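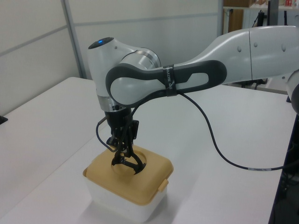

Packing and Sorting Assistant, part-time

Litosa rents out craft and small-parts kits to schools and after-school clubs. Each kit goes out in plastic storage boxes with lids and comes back in whatever state the class left it. We are looking for one person to check the boxes when they return and get them ready for the next school.

The job is 25 hours a week, mornings only, at our Brunton workroom. Start time is 7:30. We would like someone to start in February, but can wait a few weeks for the right person.

What you will do

Open returned boxes, take out the contents and sort them by type. Wipe down the boxes and lids. Replace missing pieces from stock. Close each box, label it and put it on the shelf for its school. We keep nearly 500 boxes in circulation, so you will be doing this for most of your shift.
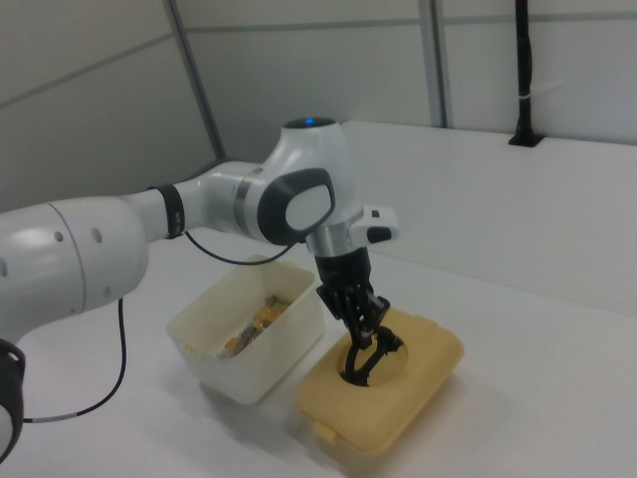
Lids take up more of the work than most applicants expect. They come in different sizes, they get swapped between boxes, and a box that goes out with the wrong one comes open in the van. Some have a round hole in the top, like the pale yellow one lying next to its tub, and those should stay with the translucent tubs they belong to. Check the corners and the tab for cracks before you put a lid back on. Cracked lids go in the gray bin by the door and get written on the reorder sheet.

You will also help unload the Drurnier van on Saturday, when most of the returns come in. Full crates weigh up to 30 pounds. There is a hand truck, but you will still need to lift.

What we need from you

You can stand at a table for most of a morning. You can tell similar small parts apart and don't mind doing the same task many times. You write clearly enough for someone else to read your labels. Experience in a stockroom, school or library is useful but not required. We will train you during your first two weeks.

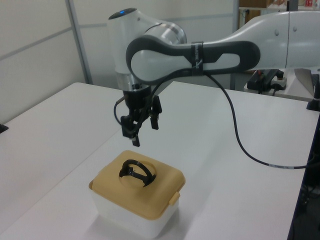 Training covers the sorting system, the label printer and the way we record missing parts. You will work next to someone from the team until you are comfortable working on your own.

Pay and conditions

Paid every two weeks. Paid break each morning. Free parking behind the building, and the Leltora bus stops across the street. Work gloves are provided. Wear closed shoes.

How to apply

Send a short letter and a list of your past jobs to the Litosa office in Brunton, or drop them off at the front desk before noon. Please say which mornings you can work and whether you can do Saturday. If we invite you in, plan on 60 minutes, including a short sorting task at one of the tables. References will be asked for after that visit.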